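Le tri ne doit pas reposer sur la bonne volonté

Lundi 1 mars 2021

Depuis le mois de décembre, les habitants d'Allel ont reçu trois dépliants sur le tri des déchets. Le premier annonçait les nouvelles consignes, le deuxième corrigeait le premier, le troisième nous rappelait que nous trions mal. Je ne conteste pas ce dernier point. Je conteste l'idée qu'un quatrième dépliant y changera quelque chose.

Dans ma rue, les bacs jaunes sont passés un mardi sur deux tout l'hiver. Entre deux passages, ils débordent, et ce qui déborde finit dans les ordures ménagères. Les gens qui font cela savent très bien où va une bouteille. Ils n'ont plus de place.
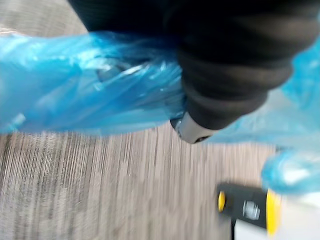 Le sac, premier malentendu

Flestamel, la société qui assure la collecte, demande que les emballages soient déposés en vrac dans le bac. Or presque tout le monde les apporte dans un sac, qu'on noue et qu'on jette avec son contenu. Un sac fermé est refusé au centre de tri. D'après le compte rendu affiché en mairie, 20 % des bacs contrôlés chez nous ont été déclassés pour ce motif.

On peut y voir de la négligence. J'y vois surtout une consigne pensée sans cage d'escalier. Quand on habite au quatrième étage et que le local est au fond de la cour, on ne descend pas ses emballages à la main. Il aurait fallu distribuer un cabas réutilisable à chaque foyer, ce que la commune voisine de Cister a fait pour 400 logements. Le modèle est laid et il tient debout tout seul, je n'en demande pas plus.

On me répond que cela coûte cher. Les dépliants aussi, et ceux-là finissent dans le bac.

Les lieux où l'on attend

On parle toujours du tri à la maison. Une bonne part de ce que nous jetons l'est pourtant ailleurs : salles d'attente, halls, coins salon d'entreprise, accueils de services publics. On s'assied dix minutes, on boit, on repart. Dans ces endroits, tout est prévu pour le visiteur assis et presque rien pour ce qu'il laisse derrière lui.
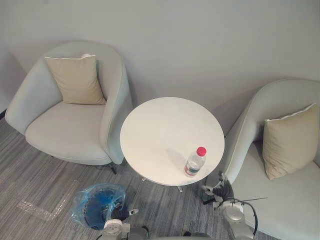

Ce que coûte un bac mal placé

J'ai travaillé une vingtaine d'années dans des bureaux et j'ai vu passer beaucoup de poubelles. Celle qui sert est celle qu'on trouve sur son chemin. Éloignez-la, et les gobelets restent sur les tables. Mettez un seul bac sans indication, et il reçoit tout, y compris les restes de repas qui gâtent le papier.

À la pépinière Majimbun, où je louais un bureau, on avait retiré les corbeilles individuelles pour installer deux bacs par palier. Il y a eu des protestations - j'en étais - puis on s'y est fait. La part d'emballages correctement triés a atteint 70 %, sans réunion de sensibilisation ni autocollants au-dessus de l'évier. Les bacs étaient près de la sortie, on passait devant en partant déjeuner.

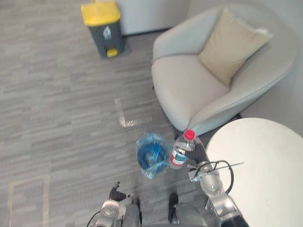
La commune prépare pour l'an prochain une redevance calculée au poids des ordures ménagères. Le principe ne me choque pas. Faire payer les foyers avant d'avoir réglé la fréquence des collectes me paraît en revanche injuste, et assez maladroit. Un bac jaune plein oblige à remplir le gris, et c'est le gris qui sera facturé.

Je demande donc deux choses simples. Que Flestamel repasse à une collecte hebdomadaire des emballages, au moins dans les immeubles. Et que la mairie commence par ses propres bâtiments : à l'accueil de l'état civil, la seule corbeille est derrière le guichet, du côté des agents.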